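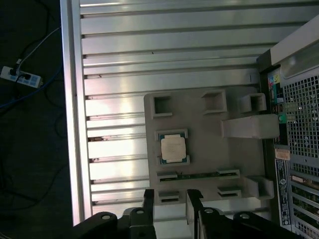

Jozefína Procházka wrote to me after the December version of this talk that I was being unfair, that a small room can't survive on posters and a mailing list anymore, and that if a fan app sells even one more row of seats then it has done its job. I'm going to start with her complaint. It's the strongest case for the other side and I'd like it on the table before I get going.

(Pause. Let people agree with her. Some of them will.)

Talk title: Who Is On Your List? Fan data and the midsize music hall.
Notes as of 2024-04-15. Skip anything in brackets if the previous speaker runs over.

Opening. I booked bands into the Raltum for years. It holds 774 standing, fewer with chairs out. Rock covers, a lot of brass, the odd songwriter who should have been in a smaller place. In that time I was sold three different systems that were supposed to tell me who my audience was. I bought two of them. I'd like that money back.

The promise is always the same. You hook up your ticket sales, your social accounts, the bar if the bar will let you, and the software gives every fan a score. Fanside called it a warmth number. A fan at 80 was supposed to be nearly certain to buy. I asked what went into the number and got a slide with arrows on it.

Ask the room: who here has a score like this in their ticketing dashboard? Who has changed a booking because of it? (Expect a lot fewer hands the second time.)

The Rusnák show. Tell this one slowly. Rusnák is a nine-piece, two trumpets, a singer who talks too long between songs, and their crowd would follow them into a ditch. We had 1729 names on the list for that night's mailing. Fanside marked 1572 of them as warm. By the morning of the show we'd sold 229 tickets. Then it filled up at the door, the way their shows always do, and the report the next week told me the campaign had been a success.

I want to stay on that report for a minute. The door sales were matched against the list by last name and zip code. If a Miller bought at the door and there was a Miller in the same zip who got the email, that was a win for the email. I called and asked whether that was right. The man I spoke to said it was standard. Maybe it is. I don't see why that should make me feel better.

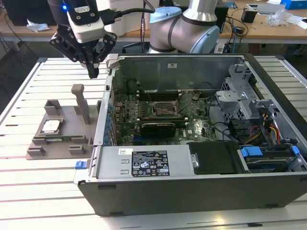
So what did we pay for? We paid for a lot of tidy parts around a missing one. Contact records, charts, a map with colored dots, a login for the bartender. All of it worked, in the sense that it loaded. The piece that was supposed to do the thinking, the piece that knows why a person leaves the house for a trumpet section and stays home for a better-known singer, I never found any sign of it. It's the tower on its side with the panel off: there's the board, there's the chassis wall, and in the middle there's a CPU socket with the bracket open and no chip in it. You can add parts to that all day. Ask the vendor what sits in the socket, and make them answer in words your sound tech would understand.

Next part, Fadico. Be fair here. Fadico sells plain ticketing with a mailing tool bolted on, and they don't claim to read minds. I have fewer complaints about them. My complaint is the fee, and the fact that when I wanted to leave, my own list came back to me as a file with the notes column stripped out. Those notes were years of people telling us they needed a seat near the door, or that they'd come for anything with a pedal steel in it. That was worth more to me than every score I was ever shown.

(If somebody asks whether I got the notes back: no.)

On Jozefína's one more row. Fine, suppose the app sells it. Then show me. Send the mailing to half the list and keep quiet with the other half for the same band, same price, and count. I offered to do this with Fanside at our expense. They said it would disturb the model. I've thought about that sentence a good deal and I still can't get it to mean anything good.
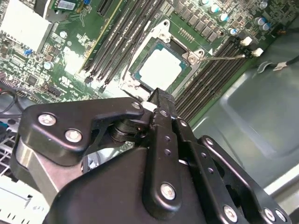

And it has to be done more than once, with a dull act as well as a loved one. A test on Rusnák alone proves that people like Rusnák. Do it on a wet Tuesday kind of act, the trio you booked as a favor, where you know in your gut how many will come. If the software beats your gut there, I'll listen. I might even buy a third one.

What I'd do with the money in the meantime. Pay the door person for an extra hour and have them ask where people heard about the show. Write the answers down on paper. Keep your own copy of the list, with the notes, somewhere the vendor can't reach - and check every few months that the file still opens.

Read the contract for what happens to the list when you quit. Mine was on page eleven, under a heading about formats.

Questions. Leave ten minutes. If it's quiet, ask the Fanside people at the back whether they'd take the half-and-half test now.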